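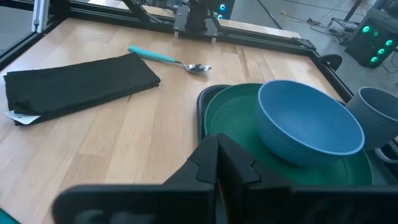 Séverine Royer objects that the term "colorfast" should be dropped from this unit altogether, on the grounds that a dye is only ever fast to something: to washing, to rubbing, to light, to chlorine. The objection is accepted. From this section on, fastness is always stated with the agent, and written answers that omit the agent lose the mark.

Unit 6. Care of dyed table linen

6.1 Terms

Bleeding: loss of dye from the cloth into a liquid.
Crocking: transfer of dye from the cloth to another surface by rubbing. Wet and dry crocking are graded separately.
Staining: pickup of loose dye by a second fabric.
Fading: loss of depth of shade, whatever the cause.

A fabric may bleed without visible fading. Dark shades carry a great deal of dye, and the amount needed to tint a white cloth is small compared with the amount on the fiber.

6.2 Dye classes on cotton

Direct dyes are held by weak forces and have poor fastness to washing unless aftertreated. Reactive dyes bond to the fiber. Most complaints about them concern hydrolyzed dye, meaning dye that reacted with water in the bath and was not removed at the end. Sulfur dyes are common in cheap blacks. They wash well but are damaged by chlorine, and stored goods can lose strength if acid forms in the cloth. Vat dyes have the best all-around record and cost the most.

6.3 Soaking

Soak new dark linen alone before its first wash. Use cold water and no detergent. Soaking time in the lab is 20 minutes. Lift the cloth, press it, do not wring it. Record the color of the water against the gray card and repeat until two readings in a row agree.

Salt and vinegar do not set a finished dye. Both appear in household manuals and both should be left out of lab reports except as controls. 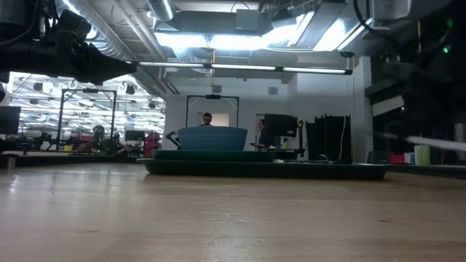
Sundcombe, April 15, 2005

6.4 Results from the Avside trial

The trial followed 509 cotton napkins in three dark shades through ordinary restaurant use. Of these, 110 were withdrawn before the end for holes, burns or loss of hem and are left out of the fading table. The complete log has 1,987 entries, one for each wash of each lot, and is kept in the department office. Copies of the summary sheet are in the course folder.

Wash water at Avside is hard. Huenchumán's reading of the data puts most of the apparent fading down to mineral deposit on the surface of the yarn, and the acid rinse results support this for the sulfur blacks. They do not support it for the reactive navy, where depth of shade did not recover.

Lots washed with Flutix powder were logged separately, as the powder contains an oxygen bleach. Do not pool them with the rest.

6.5 Reading for next time

Chapter 9, sections on rubbing tests and gray scales. Bring the blank grading sheet.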